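Grorkthorpe Center for Applied Automation
Open Day thread, posted by the Public Programs Office

1/ The Center thanks all those who attended the September Open Day at our Malinowski Street building. This thread provides a record of the day for registered guests, and for members of the public who asked for a place and could not be given one.

2/ Registration closed with 442 names on the list. Places in the demonstration rooms were limited for reasons of floor space, and guests were admitted in groups of no more than 30. Each group remained in a room for 29 minutes before moving to the next.

3/ The day opened at 9:30 a.m. in the main hall with remarks by Trinidad Escobar, Director of Public Programs. Ms. Escobar described the work of the Household Tasks Group and set out the rules for the demonstration rooms: no flash photography, no crossing of the floor tape, and questions to be held until the operator had stepped back from the console.

4/ Her remarks are quoted in part. "Our guests will see tasks that take a person a few seconds. They will see them done slowly, and in some cases they will see them stopped and started again. We have chosen to show the work at its present stage."

5/ Room A was given to the kitchen task. The task is stated in one line on the room card: take a drink from the table and put it in the refrigerator. The same line appears in the written protocol used by the group on ordinary working days, and no changes were made to it for the Open Day.

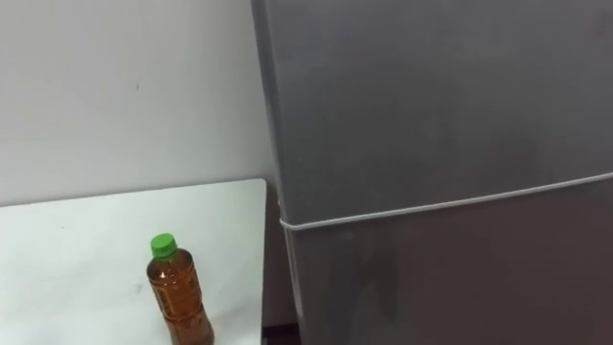
6/ A bottled drink is a demanding object for a machine. Clear plastic gives back bright highlights, the contents change the color of the body, and the grip must be firm enough to lift without crushing the sides. The group includes drinks of several kinds in its trials so that the system does not come to depend on one shape or one cap.

7/ The second half of the task concerns the refrigerator itself. A door must be found, opened far enough, and kept clear of the arm while the item is set down inside. Metal finishes reflect the room, and the reflections shift as the machine moves. Several guests with a background in computer vision asked about this point, and the operators answered at length.

8/ The control software used in Room A is Jelton, which is developed at the Center. Jelton divides a household task into short stages and checks each stage before the next one begins. If a check is not passed, the machine holds its position and waits for the operator. Guests should understand a pause of this kind as normal operation.

9/ A question received in nearly every group was whether the machine had been taught this one kitchen by heart. The answer given by the operators was as follows. The system is trained on 2,000 recorded trials from more than one room, with furniture moved between sessions. The position of the drink is not entered by hand.

10/ Another frequent question concerned speed. The joint speeds in Room A were held below the level permitted by our own safety rules. The Center does not plan to raise them for public sessions, and requests to "see it go faster" were declined with thanks.
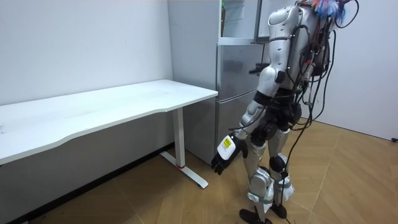 11/ Safety arrangements were the same in all rooms. A trained operator held the stop control at all times, a second member of staff watched the line of guests, and the room was cleared between groups. The Center's safety officer inspected each room before the doors opened and again at midday.

12/ Guests also asked why the group works with a machine of human form when an arm on a fixed base could place a drink on a shelf. Ms. Escobar replied that both are studied at the Center. The kitchen task calls for reach at several heights, from the floor of the lower compartment to the top shelf, in rooms that were built for people. The group wishes to learn where legs are of use and where they add cost and difficulty. It has not yet reached a finding.

13/ Room B held the Trornetti gripping bench, where guests could try the hand controls for themselves under supervision. The bench proved popular with younger visitors and the line extended into the corridor for most of the morning. We regret that some families had to leave before their turn. A larger area will be set aside next time.

14/ The afternoon program consisted of two short talks in the main hall. The first explained how a trial is recorded, labeled and stored. The second dealt with failed trials and how they are used. Slides from both talks will be placed on the Center's website once the speakers have approved them.

15/ Teachers who attended with school groups may request the classroom packet. It contains the room cards, a glossary, and an exercise in which students write instructions for putting away groceries and then exchange papers and follow them exactly as written. The packet is suitable for grades six and up and is supplied free of charge.

16/ Comments left at the front desk have been read in full. The points raised most often were the following.
Signs between the main hall and Room B were hard to follow.
The operators' voices did not carry to the back of Room A.
More seating was wanted for older guests.
The room cards should be printed in larger type.

17/ On the second point, headset microphones have been requested for the operators. On the fourth, new cards have already been ordered. The remaining points have been passed to the building office for a reply.

18/ Several guests asked whether they might bring an item from home for the machine to handle. We are unable to offer this at present. Items used in the rooms must be logged before a session, and glass is not permitted on the demonstration floor.

19/ A lost property note: a child's blue raincoat, a folding umbrella and a pair of reading glasses were handed in after the last group. They are held at the front desk and may be collected between 8:30 a.m. and 5 p.m. on working days.

20/ Guests whose names were placed on the waiting list will be contacted first when registration opens for the next Open Day. There is no need to apply again. Questions about access, parking or group visits should be sent to the Public Programs Office through the contact form on the Center's website.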